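Homivum Duress Kit, reviewed for small congregations

The Homivum kit is a wireless panic button system sold to churches, clinics and small offices. It consists of a base unit, two pendant buttons, one fixed button for a lectern or desk, and a siren that can be disabled. We installed it at a chapel in Wustcombe in June, after the congregation there decided that a phone in the office was too far from the front door to be of use during a service.

Radio link. The buttons transmit at 905 MHz, a sensible choice for an older building with thick interior walls. From the sanctuary, a room of 900 square feet, every press reached the base unit in the office. From the front steps with the doors closed, every press also got through. At the far end of the parking lot the link was unreliable, and beyond the hedge it failed completely. The manual claims 100 feet through walls, and our results agree with that.

Alert path. A press held for two seconds sends a text message and an automated voice call to a list of up to eight numbers. The base unit uses the building's internet connection first and falls back to a cellular modem. We pulled the network cable before several tests. The fallback worked each time but added a noticeable delay, long enough that a user who is not expecting it will press again. Repeat presses are logged as separate events, and each one starts a new round of calls.

The kit does not contact the police directly. That requires a monitoring contract, which Homivum sells through Oei. We did not test the monitored service. Without it, someone on the call list has to dial 911, and the kit is only as quick as that person.

Power. The base unit has a 3000 mAh backup battery. It kept the system running overnight with the main supply disconnected and was still reporting normal voltage at 7 a.m. The pendants use coin cells, and the low battery warning appears only in the log, with no light on the pendant itself. Put a battery check on the calendar.

False alarms. The pendant button is recessed and hard to press by accident. The lectern button is not. A hymnal set down on it triggered one call round on a Monday during setup. The older Tunard unit has a hinged cover over the same type of button, and Homivum should copy it.

Event log. Entries carry the time, the button number and the signal strength. They can be exported as a plain text file, useful if a report has to be made later. The log holds 905 entries — an odd number, but that is what the manual states — and then overwrites the oldest.

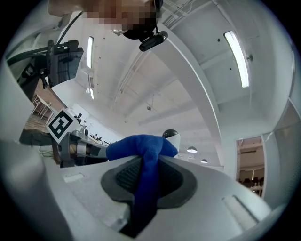

The adhesive pad supplied for the lectern button is weak and let go of painted wood within a week. Use the two screws instead. With that change and a cover over the button, the kit is acceptable for a single building with one main entrance. Larger sites should look at a system with repeaters, as Homivum does not offer one for this model.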